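Bomham Continuing Education
Care of Shared Workrooms
Handout for Session 3: Surveying a Room

Bring this handout with you, along with a pencil and something stiff to write on. Last session covered schedules and who signs off on them. This session covers the survey you do before any schedule is written. The reading is the first half of the Hukley booklet. The second half, on floor finishes, can wait until next time.

1. What a survey is for

A survey is a written record of what is in a room and where it stands at the time you walk through. It is done before cleaning, before moving anything, and before talking to the people who use the room about what they would like changed. Ten minutes of tidying beforehand will spoil it. If a box is in front of a window, write down that there is a box in front of a window.

Most shared workrooms collect things in the same few places: along the windows, on top of low cabinets, on the floor beside those cabinets, and at the far end of the benches. People put things down there and come back to find that others have done the same. The survey records these spots so that the schedule can name them. "Tidy the room" on a schedule gets ignored. "Clear the top of the black cabinet" gets done.

2. Order of work

Work in this order every time:

Floor and anything standing on it
Walls and anything leaning on them
Surfaces from knee to shoulder height
Windows and sills
Ceiling, lights and anything fixed overhead

Start at the door and go clockwise. When you come back to the door, you have finished one level. Go around again for the next level. It feels slow the first time. For a room with 12 work places, allow 30 minutes for the full survey, with no interruptions. If you are interrupted, mark the place on your sheet and start again from the mark.

3. Floor and walls

Walk close to the wall. Things in the middle of a room are easy to see from anywhere, but things along the edges hide behind each other. For each item write down what it is, what it stands next to, and which of the 3 codes applies:

S = stays (in its proper place)
M = moves (belongs in the room but should be somewhere else)
Q = query (you don't know, so ask)

Use Q freely. A surveyor who guesses will sooner or later throw out something that was needed.

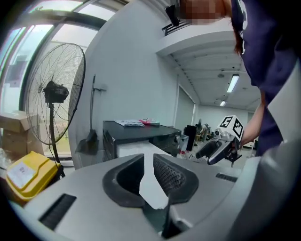
Figure 1. Window and wall side of the workroom, with fan, cardboard boxes, and long-handled dustpan and broom.

Practice on Figure 1 before you do a room of your own. Some points to get right on the sheet:

The fan stands in front of the window. A standing fan is an S in warm months and usually an M in cold ones. Note where the cord runs when you are in the room. A cord that crosses a walking route is reported the same day and does not wait for the survey to be handed in.

Cardboard boxes stacked against a window get a Q. Boxes fall into two groups: full ones that are waiting for something, and empty ones kept in case an item has to be sent back. Open the flaps if you are allowed to, or ask. Empty boxes should be flattened, or given an end date written on the side in marker. Strong sunlight weakens cardboard and fades labels, so a box that stays should be moved off the glass even when its contents are fine.

The yellow plastic container has a label. Copy the label onto your sheet when you are close enough to read it. If a label and its contents don't agree, write down both.

The dustpan and broom lean against the wall. This is the most common thing we see in shared rooms, and it is worth a line to itself. Long-handled tools slide. They also get borrowed and put back somewhere else. Code them M, and put "wall clip" in the remarks column. The clip should go where people already leave the tool. If you fix it at the other end of the room, the tool will go on leaning where it leaned before.

The cabinet or table next to it holds a pile of papers and a small item, with a white box in front. Treat the top and the floor as separate entries, on separate rounds. A box in front of a cabinet may keep a door or drawer from opening, so check that and write down the answer either way.

4. Surfaces

Piles of paper are not sorted during a survey. Estimate the height of the pile with your hand and write "low," "medium," or "high." Low is thinner than your thumb is wide. High is taller than your palm is wide. Turn over the top sheet only if you have been told you may.

Small personal items (cups, hair clips, chargers, snacks) are entered together as one line per surface, marked "personal." Do not move them. At the end of the survey you will have a count of surfaces with personal items on them, and this number goes in the summary. If it is high, the room needs a shelf or a row of hooks near the door.

Long tables are entered by thirds: near, middle, far. The far third is nearly always the worst. Run the back of your hand along the edge of each third to check for stickiness and for tape left behind. Old tape should come off with warm water and a plastic scraper. Do not use a metal one on any painted or coated surface.

For workbenches that hold equipment, list the bench and write "equipment, not surveyed." Equipment belongs to the people who run it. You may note dust on the bench surface between the pieces, and you may note when there is no room left on the bench at all.

5. Windows

Large windows in dark frames show dust on the frame long before the glass looks dirty. Enter glass and frame on separate lines. Stand to one side and look along the glass toward the light. Streaks and fingerprints show up at an angle that you would miss looking straight out.

Write down everything that would have to be moved before a person could reach the glass. The Bozsik sheet has a column for this, headed "In the way." Whoever cleans the windows will use that column more than any other.

6. Ceiling, lights and fixed items

This is the level people skip, mostly from tiredness, and it is also the one where a missed item costs the most. Stand still while you look up. Do not walk and look up together.

Enter the type of each light. A round ceiling light and a fluorescent tube are cleaned differently and replaced differently, and a room can easily have both. For tubes, note whether the light is steady, and whether the ends have gone dark. For round lights, look for insects and dust inside the cover.

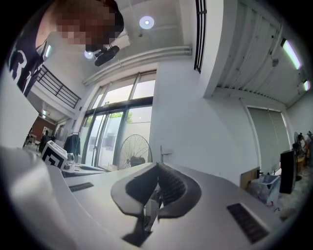
Pipes and beams collect dust along the top, where it can't be seen from the floor. If there is a balcony or mezzanine, do part of this round from up there, and you will see the upper side of things that looked clean from below. Slatted panels hold dust in the gaps and need a brush attachment. Anything hanging on a bracket is entered with the table or floor area that lies under it, because that area has to be covered or cleared before the overhead work starts.

Railings belong to this round as well, even though the lower end of a stair rail is within reach. Enter the top rail and the upright bars on separate lines. Top rails are wiped with the daily work. Upright bars are on the monthly list, and a long run of thin ones takes more time than people expect, so measure the length by pacing it.

Overhead work is never done while people are working underneath. Write down the quiet hours of the room on the front of your sheet. If you can't find out what they are, code the whole overhead level Q.

7. Writing it up

Copy your notes out the same day. Use one line per item, in the order you walked. Do not rearrange them by code, as the next person needs to follow your route through the room. The summary at the end has 3 parts:

Items to report now (cords, blocked doors, anything loose overhead)
Items to ask about (all your Qs)
Items for the schedule

Keep remarks short. "Papers, medium, black cabinet top, Q" is a full entry.

Supplies for the practical: cotton cloths, plastic scraper, Zollel hand brush, marker, flat labels. Cloths and scrapers are in the course cupboard. Sign out the hand brush and rinse it before you return it.

For next session

Survey one room you use yourself, at home or at work, all five levels. Bring the handwritten sheet as well as the clean copy. Read the Hukley section on floor finishes and mark any terms you don't know. Bozsik sheets are on the shelf by the door, and the wide version is the one to take if your room has more than one window wall.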